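Sorting the offcut bin and other small jobs for the shed

Quick one this week. Tools still all over the bench from the long weekend so these are in no order at all.

Blocks and offcuts first becuase I get asked the most about them.

Don't keep everything. I did for years. Had a tea chest full of bits under the stairs at Clunside and never once found the piece I wanted in it. Now the rule is – shorter than my hand, out it goes. Unless it's been painted already, then it gets a second look. Painted blocks are handy. Packers, paint stands, door wedges, something to tap against so you don't bruise the good timber.

Colour them. Two colours is plenty. Red for one thickness, green for the other. Leftover house paint is fine, old sample pots even better. One coat, don't fuss. You only need to tell them apart when you're bent double under a sink. Let them dry overnight or they stick to each other and pull the paint off in strips. Ask me how I know.

Use a metal bin with sloping sides if you can get one. Wide and open. Things slide down to the middle and you can see the lot from above, no digging. Plastic tubs are cheaper but the corners go first, and you can't hose hot glue off them.
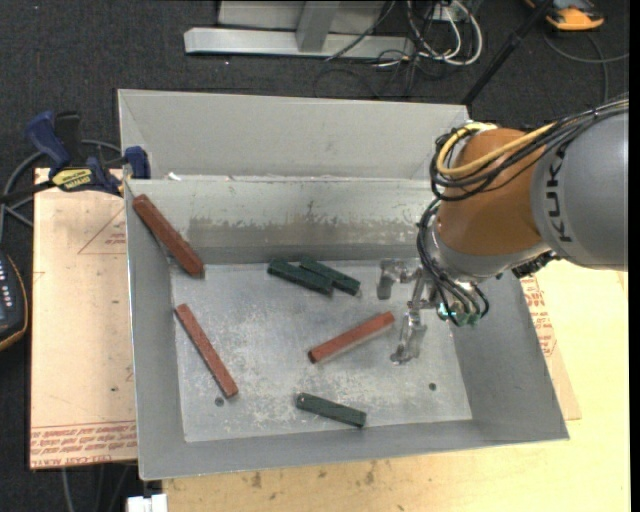

Don't fill it either. A single layer on the bottom is the aim. Once blocks are stacked three deep you're back to the tea chest. When the floor of the bin disappears, have a cull that same day, not next Saturday.

Scuffs and scratches in a metal bin don't matter. Leave them. Do run a hand (gloved!) along the folded edges when you first get it though, secondhand ones can have a burr. Flat file, a few strokes, done. If there are holes in the bottom, good, the sawdust has somewhere to go. Put a sheet of newspaper underneath if it lives on a decent table. Metal on bare wood will mark it sooner or later.

Give it a wipe when you empty it. Dry rag, then a damp one, then dry again. Bits of paper and tape get down in the joints and you'll want an old paintbrush for those. Cut the bristles down short so they're stiff.

Right. Sandpaper.

Stand the sheets up in a dish rack, one grit per slot. Write the grit on the back of every piece when you tear it, not just the corner, the corner is always the bit that goes missing. I keep 100 at the front since it's what I grab for nearly everything.

Glue bottles – store upside down. Screw the lid tight first. A row of holes in a scrap of shelf does it, drilled a touch bigger than the cap. No more banging the bottle on the bench waiting for the last dribble.

Screws. Jam jars are fine but only if the lid is screwed to the underside of a shelf, otherwise they're just jars to knock over. I put up 9 the first winter at Cermont and haven't needed more. Label the glass, not the lid. You can't read the lid once it's up there.

Drawers that stick. Candle stub along the runners. Not oil, it grabs dust and goes to a grey paste. If candle doesn't fix it the drawer is probably out of square and you'll need to knock it apart, sorry.

Pencils. Tie one to the bench. Tie one to the saw as well. I've still lost seven this year.

Paint tins: write the room and the month on the bottom as well as the lid. Lids get swapped. The hall at our place is now the colour of somebody else's laundry.

Rags with oil or stain on them – flat to dry outside, over the fence, never scrunched up in a bucket. They can heat up by themselves and catch. Please do this one even if you skip the rest.

Sweeping. Dampen the sawdust slightly first, spray bottle, couple of squirts. Keeps it out of your nose. If you've carpet near the work area (we do) vacuum it befor you sweep and again after, or it all just moves from one to the other.

Had a few ask where the bigger bins come from. Try the Monday sale at Mombridge, get there by 7, the metal stuff is up the back near the gate. Bring cash and a strap for the roof racks.

Next time, hinges.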